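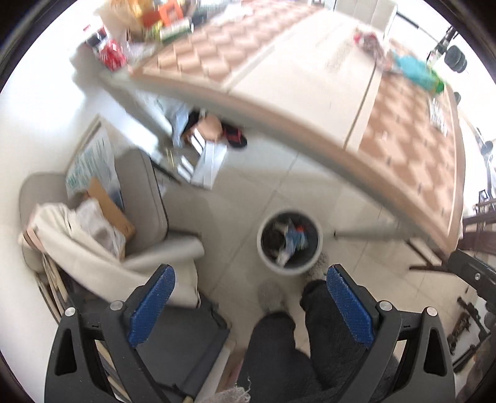

Pantalón negro, calzado gris y un poco de punto gris y beis.

El rincón de la lana: arranca la temporada de remiendos

Queridas vecinas, queridos vecinos:

Ya sé que en pleno agosto hablar de jerséis suena a provocación, y más con el calor que estamos pasando en Navarro, pero quienes lleváis tiempo en el taller sabéis que la lana se arregla en verano. En octubre llegan las prisas, aparece el agujero en el codo justo la mañana en que hace falta la prenda, y entonces todo son lamentos y llamadas a Saodah Lumbantobing, que la pobre no da abasto. Así que este año empezamos antes, el 17 de agosto, en la sala pequeña de la biblioteca, y seguiremos cada semana hasta que entre el frío de verdad.

El primer día lo dedicaremos a los hilos sueltos, que es lo que más nos preguntáis. Por favor, ¡no los cortéis! Un hilo que asoma en una prenda de punto casi siempre se puede devolver a su sitio con una aguja lanera de punta roma, pasándolo al revés y repartiendo la tensión entre los puntos de al lado, poquito a poco, estirando con los dedos y no con la aguja. Si se corta, el punto queda libre y al segundo lavado tenemos una carrera de arriba abajo. Quien ya lo haya cortado (nos ha pasado a todas) que traiga la prenda igualmente y un resto de lana parecida, aunque el tono no sea clavado.

Luego vendrán los zurcidos. Kanako Sakai nos enseñará otra vez el suyo, el de tejido cruzado, con la urdimbre bien holgada para que no frunza al lavar. El año pasado hubo quien se quedó sin sitio en su mesa y este año repetirá la clase dos semanas seguidas. Yetunde Bako prefiere el zurcido a la vista, con colores que no pegan nada, y ha prometido traer la rebeca mostaza que lleva remendando desde que la conozco — creo que ya queda más remiendo que rebeca, y sigue preciosa.

Unas palabras sobre las polillas, porque la primavera fue mala y en varias casas ha habido disgustos. Guardad siempre la ropa limpia, aunque solo os la hayáis puesto una tarde. La lavanda huele muy bien y hace compañía, pero no mata las larvas. Lo que mejor resultado nos ha dado es meter la prenda en una bolsa cerrada y dejarla varios días en el congelador, sacarla, esperar a que vuelva a la temperatura de la habitación y congelarla una segunda vez. Clem Prendergast lo hizo con una manta entera y tuvo que comerse antes todas las croquetas, así que organizaos.

Este verano nos han regalado 50 ovillos de la mercería Vellero, casi todos en grises, tostados y un verde botella muy bonito. Están en el armario del fondo y se pueden coger para arreglos; para proyectos grandes, preguntad primero.

La inscripción es gratuita y se hace en el mostrador de la biblioteca o escribiendo a Fletcher Gilchrist. Traed tijeras pequeñas, vuestras gafas de cerca y la prenda lavada. Las agujas las ponemos nosotras.

Un abrazo y hasta muy pronto,
El taller de lana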